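Search this journal Search Advanced search

Home Current issue Archive For authors Contact

4.2 Who kept taking the sage extract, and who drifted away

We had expected, going in, that the hardest part of the Carwood study would be persuading older adults to give up the supplements they were already taking. It was a pleasant surprise to find that most people were quite willing to set their own bottles aside for the length of the trial, and that the real trouble lay in the ordinary business of remembering a capsule at the same hour every evening. Of the 736 people who answered our first letter, 387 met the entry rules and agreed to take part. Half of the capsules contained 200 milligrams of dried sage leaf extract and the other half contained rice flour, and neither the participants nor the nurses who telephoned them knew which was which.

Sage has a long history as a kitchen remedy for poor memory, and many of our participants had stories about it that they were happy to share (we have kept these, and hope to write about them separately). We mention this because belief in the herb was strong before the first capsule was handed out, and belief of that kind can color how people rate their own recall. For this reason we leaned on the word-list and story tasks described in Section 3 and treated the self-rating scale as a companion measure. Readers who would like to see the two side by side will find them in the supplementary tables.

Participants chose their own place to keep the capsules, and almost all of them chose the kitchen or the bedroom. Those in the bedroom group tied the dose to going to bed, and those in the kitchen group tied it to supper. We did not plan this comparison — it came out of the telephone notes kept by Nimal Gunawardena, who had the good sense to write down where people said the bottle was — and it should be read with that in mind.
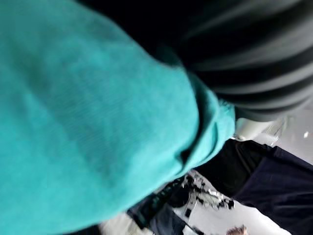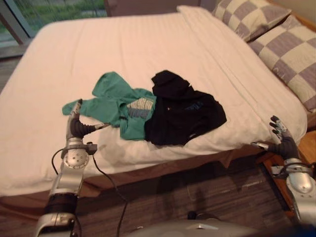 Figure 3. Household setting. First panel: teal knit fabric, close view. Second panel: bed with white sheet, checkered pillows and clothing.

Bedtime takers missed fewer doses than supper takers in the first half of the study, and the gap had mostly closed by the end. Several people in the supper group told us that visitors, late meals and evenings out upset their routine, and that once the meal was cleared away the capsule went out of their minds as well. The bedtime group had their own difficulties, mainly with travel. August was the poorest month for both groups, and we would advise anyone planning a similar study to call participants more often while families are on vacation.

On the memory tasks themselves, we saw no difference between sage and rice flour that we would be comfortable calling a benefit. Both groups improved a little on the word lists, as people generally do when they meet a task a second and third time. The sage group rated their memory somewhat more kindly at the final visit, and so did the rice flour group. It would be wrong to take this as the last word on the plant, for the dose was modest and our participants were, on the whole, in good health. Still, we could find nothing here to support the stronger claims printed on the labels of memory products, and we said as much to the participants when we wrote to thank them.

0 comments 14 shares

Previous section Next section References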